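Yellow stain on white tablecloth, and do you bother with a basket for small toys?

kettlecorn_mom
Original post, 7:40 pm
Hi all, two questions in one because I'm lazy. I have a white cloth I keep on the long table in the playroom, and it has picked up a yellowish stain toward the front on the right, plus little dark specks and smudges pretty much all over. Already tried regular detergent and a long soak with the Ovent powder everybody raves about. Meh! The stain is faint but I see it every single time I walk in.

Second question is about the wicker basket. It's shallow, the kind with low sides, and it's where the blocks and little balls are supposed to live. My sister says a low basket is pointless because everything hops right back out. I kind of love it though.
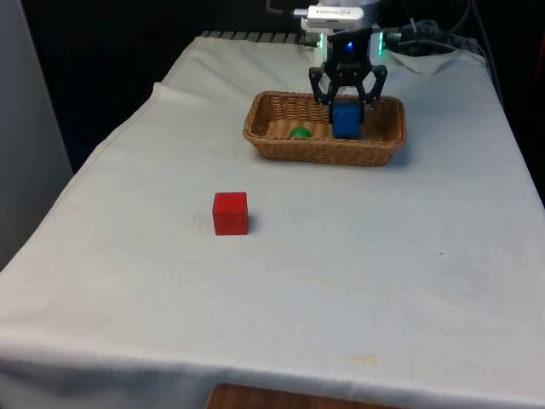

Reply 1
dusty_hollow
Oh I have opinions on baskets. Low sides are GREAT for little kids. They can see the green ball and the blue block without dumping the whole thing on the floor, and dumping is what drives me up the wall. We had a deep bin from Costigan for years and whatever sank to the bottom was gone until we moved.

For the cloth, oxygen bleach in the hottest water the label allows, overnight. Don't put it in the dryer until the yellow is out or you'll set it.

Reply 2
Li-hua Lui
Have to disagree on the hot water, at least to start. If that yellow is from juice or milk, hot can cook it right in. I'd go cold first with a little dish soap, rub from the back of the fabric, rinse, look at it in daylight, and then go warmer if it needs it. I did 4 rounds on my mother's tablecloth and it came out fine in the end.

Also is it cotton? Matters a lot.

Reply 3
kettlecorn_mom
No idea, the tag is long gone. It was $19 at a yard sale (I know, I know). It creases if you look at it funny so I'm guessing cotton or a blend?

Reply 4
grumpy_in_galoshes
My unpopular take is skip the white cloth in a playroom. You'll be washing it until they leave for college. Get a wipeable one in a color. Ondelus has one for $26 and I've had mine since February with no trouble.

And I'm with your sister on the basket, sorry. Our balls roll off of everything. A basket with a lid or forget it.

Reply 5
dusty_hollow
A lid!! You have clearly never watched a three-year-old refuse to open a lid. They will put the toy ON the lid and walk away. Red block's already out on the tablecloth in that picture and I bet it's a lot easier to toss back in a low basket than to wrestle with a lid.

Reply 6
Lai-ching Mak
I like the white, for what it's worth. Bright blocks look so cheerful on it. Could you just turn the cloth around so the stained part is at the back? Then wash it when you have the energy. That's been my whole system.

On the wicker, run an old pair of tights over the inside before you use it with kids. If they snag, sand that spot lightly. And shake it out now and then, crumbs get down in the weave and stay there.

Reply 7
kettlecorn_mom
Turning it around, I can't believe I didn't think of that, doing it tonight. Then cold water and dish soap this weekend like Li-hua said, and the oxygen bleach if that flops. Basket stays, my sister can deal. Grumpy, does the Ondelus one come in a long size?

Reply 8
grumpy_in_galoshes
Yep, the long one is $40. Get the green, it hides marker.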